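Open day talk: soft goods handling at Plodateo
Speaker notes, Dec 10, 2024
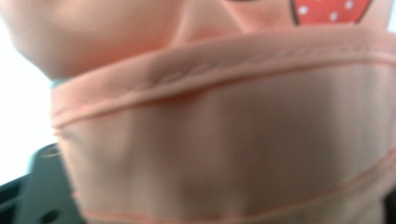
Slide 1. Welcome and what we do. Thank them for coming, say the talk runs 21 minutes and questions go at the end. Plodateo handles fabric items for firms that sort, fold and pack them. Most of the people in the room will have seen robots lift boxes, and a box keeps its shape when you pick it up. Cloth doesn't. Point to the slide: pink fabric, gathered into several layers, with a stitched band across the middle that has puckered a little. Leave it up while people sit down. Ask them where they would take hold of it. Someone will say the band, and that is a fair answer. The coral seam is the easiest line to follow at this distance, even with the blur, so it makes a good place to start talking about edges.

Slide 2. How today works. Two groups. First group goes to the Trudo bench, second group stays here for the Medrano talk, then swap. Coats can stay on the chairs. Bags too, but not in the walkway by the door. Tea is at the back after the swap.

Slide 3. What they will see at the bench. The hand tool first, then the arm. The operator picks up an item with the hand tool, moves it to the tray, lets go. Then the arm does the same job with the same type of jaw. Say clearly that the arm is slower. Last open day we had people waiting for it to speed up and it didn't.

It may drop things. If it does, carry on talking and let the operator reset. A reset takes 31 seconds if the tray is clear.

Slide 4. Why fabric is hard. Keep this short.
Layers: the jaw can close on one layer or on three, and from above they look much the same.
Prints: a dark outline on a printed patch can look like an edge. Go back to slide 1 for this, red patch with the white dots, top right corner. Ask whether that outline is a fold or part of the print.
Stretch: pull on a hem and the rest of the item moves as well.

Slide 5. Flimedano trial. Started in April. They send us mixed bags of small sewn items and we send back sorted trays. Don't give the price. If asked about results, say the report is still being written and take an email address.

Slide 6. Having a go. Visitors can use the hand tool, 7 at a time at most, behind the yellow line. Sleeves rolled up, lanyards off. Children need an adult with them. Show the grip once: squeeze slowly, wait, lift. Most people squeeze too hard on the first try.

Slide 7. Questions. Likely ones are jobs, cost, and whether it can fold a fitted sheet. On jobs, say what the Medrano site did, which was move packers to checking. On the sheet, no.

Finish by sending the first group out through the side door. Check the bench is ready before opening it.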